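What is inside a desktop computer?

A desktop computer is the kind that stays in one place. It has a screen, a keyboard, a mouse and a box. The tall box is called a tower, and most of the work goes on in there. Lots of people use a computer every day and never see the inside of the tower.

This page is about the parts you find when the side cover comes off. Words in the word list at the end are explained again in a shorter way.

Before you start: do not open a computer on your own. The electricity from a wall socket can hurt you very badly, and some parts can hold electricity after the plug has been pulled out. If you want to look inside a computer, ask a grown-up who knows how to do it safely.

The case

The box itself is called the case. It is a metal shell with a cover on each side. When the computer is in use it usually stands upright. When somebody wants to work on it, they unplug everything and lay it down on its side, so the open part faces the ceiling. Then the parts are all lying at the bottom like things in a drawer.

The back of the case is full of holes. Some holes are for plugs, such as the one for the screen. The smaller holes let air through. Computers get warm when they are working, and the warm air has to go somewhere.
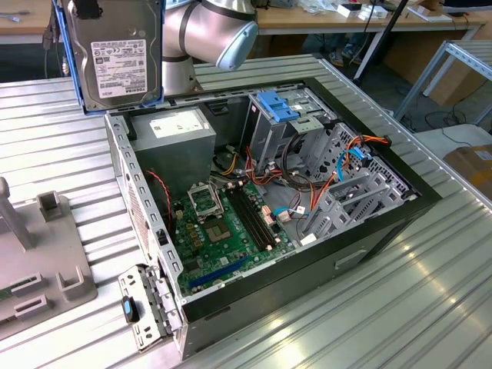 An open computer tower on its side, with a Toshiba hard disk drive in a blue caddy. The large grey box in the corner of the tower is the power supply.

The power supply

The power supply is easy to find because it is a big metal box inside the bigger metal box. The electricity that comes out of the wall is too strong for the small parts of a computer. The power supply takes it in and changes it into a gentler kind. Then it sends it along wires to all the parts that need it.

The wires are different colours so that people can tell them apart. In many computers a black wire is a ground wire, which carries the electricity back again. Yellow and red wires carry power at two different strengths. Orange is used for another strength, lower than both. Not every maker uses the same colours, so people who mend computers check first.

Never open the power supply box, even if the computer has been unplugged. Grown-ups should not open it either unless they have been trained.

The hard disk drive

The hard disk drive is where the computer keeps things. Your pictures, your games and your homework can all be stored on it. They stay there when the computer is switched off.

Inside the drive are one or more round, flat discs, a bit like very shiny plates. They spin very fast. A tiny arm moves over them to read what is there or to write something new. The arm does not touch the disc. It floats just above it, with a gap much thinner than a hair. A speck of dust could spoil everything, so the drive is closed up tightly in its metal case.

A hard disk drive often sits in a plastic holder called a caddy. The caddy has rails down its sides. It slides into the tower like a drawer going into a desk, and it holds the drive still.

Many newer computers have a different kind of drive called a solid state drive, or SSD. It has no spinning discs. It is smaller and quieter, and it is quicker too.

How much can a drive hold? That depends on the drive and on what you put on it. Hashini Gazi runs a computer club for children in Alemneh, and she checked one old drive before the club used it. It had 1,244 photographs on it, 25 songs and 4 films, and there was still plenty of room. (The photographs were given back to the family first.)

The motherboard

The motherboard is a large, flat board with hundreds of tiny parts joined on to it. Many motherboards are green, but they can be black, blue or other colours. The colour makes no difference to how they work.

All the other parts of the computer are joined to the motherboard in some way. Some are pushed into slots and some are joined by cables. Thin lines of copper run across the board and through it. They are the paths that the electricity follows from one part to another. If you think of the computer as a town, the copper lines are its roads.

You may also see little round parts that look like tins of food for a doll's house. These are capacitors. A capacitor holds a small amount of electricity for a short time and lets it go again when it is needed. This keeps the power steady.

The motherboard gets its own power through a wide plug with lots of pins. The plug only goes in one way round — it has a shape that stops you from getting it wrong.

The processor

The processor is the part that follows instructions. When you press a key or click on something, the processor works out what should happen next. It can do billions of small sums in one second.

For something so busy it is quite small, usually a square or rectangle not much bigger than a large postage stamp. It sits in a special place on the motherboard called a socket. Many sockets have a metal frame around them and a little lever. You lift the lever, put the processor in very gently, and push the lever down to hold it.

A processor gets hot. In a working computer there is a block of metal on top of it with lots of thin fins, called a heat sink, and often a fan as well. The heat goes out of the processor into the metal, and the fan blows it away. When a computer is taken to pieces the heat sink has to come off before the processor can be lifted out.

The memory

Memory is not the same as the hard disk drive, although people mix them up all the time.

Think about doing your homework at a table. The drive is like the cupboard where all your books are kept. The memory is like the top of the table. You take out the books you need now and put them on the table so you can reach them quickly. When you have finished, you put them away again.
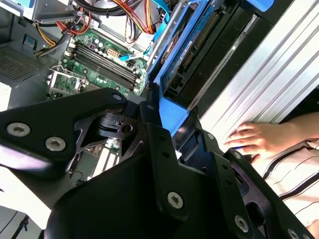 Memory comes on long, thin strips that stand up in slots on the motherboard. The slots are side by side, and they have latches at the ends to grip the strip. To take a strip out, you open the latches first. To put one in, you line it up with the slot and press down until it clicks.

A computer does not need a strip in every slot. It may have one strip or two, and the other slots can be left for later. Adding more memory is like getting a bigger table.

When the computer is switched off, everything in the memory is gone. That is why you should save your work. Saving copies it on to the drive, where it will stay.

What happens to old computers?

Computers do not last for ever. Sometimes one part stops working, and sometimes the whole computer gets too slow for the things people want to do. It should not go in the dustbin. Some of the metals inside can harm soil and water, and others, such as copper and gold, can be used again.

Often an old computer still has good parts. Taking it to pieces and sorting them has an order to it. The cables come off first, then the drives and the memory. The motherboard comes out near the end because so many other things are joined to it.

At the Livari repair shop the good parts are tested and put on shelves. Lwazi Khumalo works there, and last August he and Na-rae Ok sorted 524 parts in almost a month. Metal cases and broken boards went to be recycled.

Word list

Caddy: a holder that a drive sits in.

Capacitor: a small part that holds electricity for a short time.

Hard disk drive: the part with spinning discs that stores things even when the computer is off.

Heat sink: a block of metal that takes heat away.

Memory: the part that holds what the computer is using now.

Motherboard: the big flat board that joins everything together.

Power supply: the metal box that changes electricity from the wall so the computer can use it.

Processor: the part that follows instructions.

Socket: the place where the processor fits.

Things to try

Ask a grown-up to show you the back of a computer at home or at school. Look for the small holes that let the air through. Can you find where the power cable goes in?

Draw a plan of a tower seen from the side. Put in the power supply, the motherboard and the drive, and use a different colour for each. Ibrahim Obi, aged nine, drew his as a town with the processor as the town hall.

Find out whether there is a place near you that takes old computers, and what it does with them.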